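Water softener regenerating every 4 days, is this a sizing problem?
Forum: Plumbing and Water Treatment — Softeners and Filters

tokar_basement
Posted 7:14 pm
Moved into a house outside Nallthorpe in October. The softener is a Zurel metered unit, 32,000 grain on the label, installed by the previous owner. City report gives hardness in the high teens, my own strips read 18 grains. Two adults, one kid. It regenerates every 4 days, always at 2 am, and I am going through salt faster than I expected. Display shows 2,257 gallons since the valve was last reset. Is the tank too small or is a setting off?

drainfield_dan
Posted 7:40 pm
Too small. 32,000 on the label is the number at the maximum salt dose. At an efficient dose you get maybe two thirds of that. Go to a 48,000 and stop thinking about it.

lhbach
Posted 8:02 pm
Disagree with going straight to a bigger tank. Check the programming first. What is the hardness setting, what is the reserve, and is there a day override? A lot of these leave the warehouse with the override at 4 and the installer never touches it. If the interval is exactly 4 days regardless of use, that is your answer.

tokar_basement
Posted 8:31 pm
Hardness setting is 25. Reserve says 441. I don't see anything called day override, but there is a line that says DO with a 4 next to it.

lhbach
Posted 8:37 pm
DO is day override. Set it to 14. Set hardness to 18 plus whatever you need for iron, usually 4 grains per ppm. If the report shows no iron, leave it at 18.

drainfield_dan
Posted 8:55 pm
I'd still like to see the math. Three people at 75 gallons each is 225 a day. Times 18 is 4,050 grains a day. At 20,000 usable that is just under five days. So the override was costing him less than one day per cycle. The tank is still undersized.

lhbach
Posted 9:10 pm
75 per person is a planning number. Almost no house with newer toilets and a front loader uses that. Read the water bill before you buy anything.

H. Ruiz-Ortega
Posted 9:48 pm
Both of you are leaving out the salt dose. On that valve it is set in pounds per regeneration. If it is at 15 he is getting close to the rated 32,000 but burning salt. At 6 pounds he gets about 20,000 and much better grains per pound. More frequent regeneration at a low dose can use less salt per month than a long interval at a high dose. The interval by itself tells you very little.

tokar_basement
Posted 10:05 pm
Dose is 15. Water bill for the last period works out to 158 gallons a day for the house.

H. Ruiz-Ortega
Posted 10:22 pm
Then 158 times 18 is 2,844 grains a day. At a 6 pound dose and 20,000 grains, seven days, less the reserve. Call it five or six. Change the capacity setting to match when you change the dose or the meter will run past exhaustion and you'll have hard water for the last day or two. People forget that step and then blame the resin.

drainfield_dan
Posted 10:30 pm
Fine, at 158 I withdraw the 48. I would not run a 6 pound dose on old resin though. 9 is safer. How old is the unit?

tokar_basement
Posted 7:05 am
No idea on age. Changed hardness to 18, DO to 14, dose to 9, capacity to 24,000. Does the reserve need to change too?

lhbach
Posted 7:20 am
Reserve should be one day of your use, so 441 is almost three times what you need. Some versions calculate it automatically. If yours lets you edit it, 160 is fine.

H. Ruiz-Ortega
Posted 7:52 am
I'd leave some margin — laundry day, guests. 200. Then test a cold tap the evening before it regenerates, two cycles in a row. If the strip shows over 1 grain, drop the capacity setting before you touch anything else. Use a drop count kit if you can get one, the strips are coarse at the low end. Rinse the vial with the sample water first and set it on something white so the color change is easy to read. 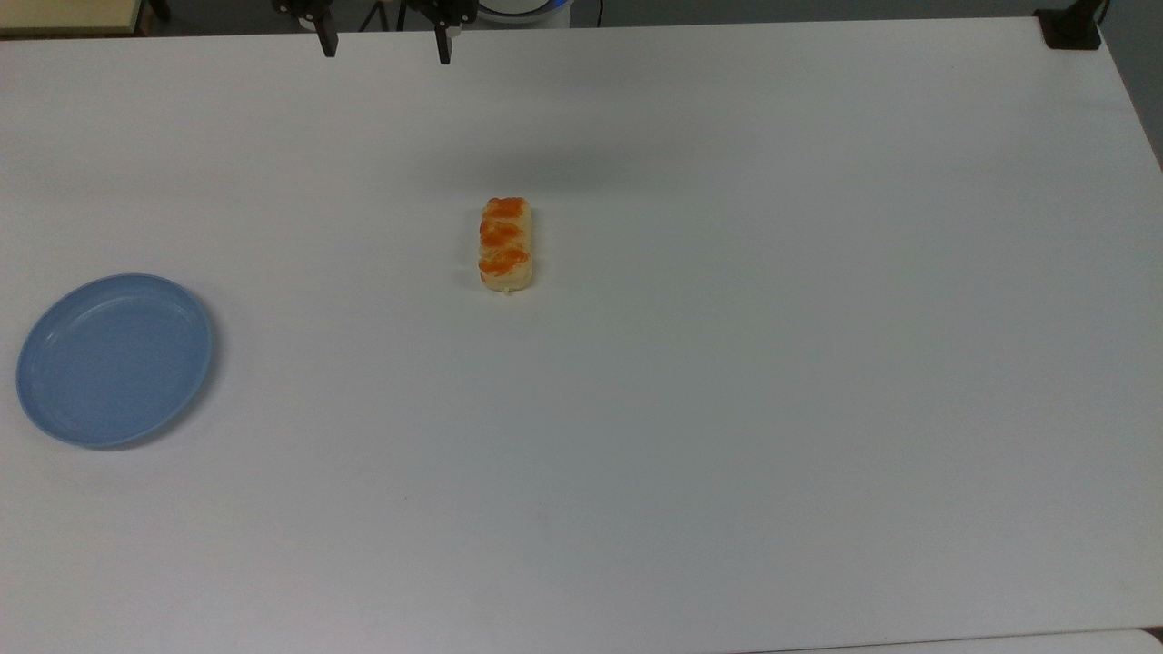 Swirl after every drop and stop at the first full blue. With the usual kit each drop is one grain, so a result of one drop means you are at or under a grain. Take the raw sample from an outside spigot if that line bypasses the softener, and put that number in the hardness setting instead of the strip reading.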